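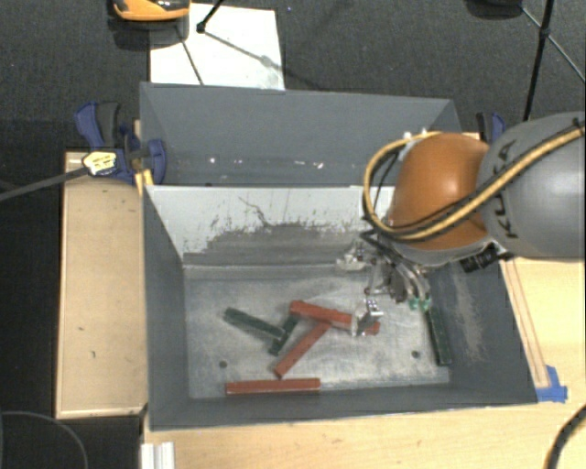 ## Re: [joinery-repair] Linseed paint still tacky on north elevation

From: Mesfin Gebru
To: joinery-repair list
Date: 5 Oct 2025

On the north side at Irnbridge, Lazarević wrote:

> We have 46 sashes in the building. The south and west faces were done first and cured without trouble. The north face was painted with the same Grarko linseed, dark green outside and red-brown on the sills, and the green is still tacky after two weeks. The red-brown is fine. Same brush, same painter, both tins opened on the same morning.
>
> I put it down to the cold but the sills are just as cold as the sashes. The supplier's advice was to wait. Is there a drier I can add to the next coat, or should the first one come off?

Don't add drier to the next coat yet. A fast coat over a soft one will wrinkle, and then both have to come off.

The difference between the two colours is what I would expect. Linseed oil cures by taking up oxygen, and some pigments speed that up while others do nothing for it. The iron oxides are usually well behaved. Your red-brown is almost certainly iron oxide. Greens vary a great deal. Some are chromium oxide, some are a blue and a yellow mixed, and many of the deep ones contain a fair amount of black. Carbon black is well known for slowing the cure. If the data sheet for the green lists it, you have most of your answer.

Film thickness is the other half. People load the brush more heavily with dark green in the belief that it covers poorly, when it usually covers well. A thick film skins over at the surface and the oil beneath is then shut off from the air. Press a thumbnail into the paint on a flat part of the bottom rail. If the surface slides over something softer, the coat is too thick. If it is evenly sticky all the way through, the cause is low light, low temperature or the pigment.

We had the same thing at Dostden. The job ran into February with the sashes rehung too early, and the meeting rails stuck to each other. What we did there:

1. Took the sashes out and stood them in a bright room with the windows open on opposite sides. Moving air mattered more than heat. A fan heater in a closed room made no difference that I could measure.
2. Left them for 7 days and repeated the thumbnail test in the same spots.
3. Where the film was still soft underneath, scraped it back with a sharp pull scraper and wiped down with a rag barely damp with white spirit. Flat rags dried outdoors on a line afterwards, never balled up in a bucket. Linseed rags will self-heat and catch fire.
4. Recoated thinly. We weighed the tin before and after each sash, and the good ones took a little over half of what the painter had been putting on the first time.

The sashes that were evenly sticky came right on their own with light and air. I would not scrape those.

On spreading rate: weigh your tin too. I can't tell you what Grarko should go to per square metre, as I have not used it, but the sheet will give a figure and you can compare. Our sashes had a painted outside face of 165 mm on the bottom rail, deeper than most, and that rail was the worst place for runs. Brush it out along the grain, then go back after ten minutes and lay it off again with a dry brush.

Two questions before you decide anything:

- Was the bare timber primed with raw oil first? Excess oil left standing on the surface behaves exactly like a thick coat. It should be wiped off within the hour.
- Is any of the putty new? Paint over fresh linseed putty stays soft along the putty line for longer. If the tackiness is only there, leave it alone.

For the remaining north sashes I would paint test pieces first. Offcuts of the same timber will do, one set with the green as supplied and one with the green brushed out as thin as it will go. Keep 2 of each indoors and the rest on the north side under the eaves. Write the date on the back in pencil. Felt pen bleeds through linseed.

If you post the pigment codes from the tin I will look them up against my notes.

Mesfin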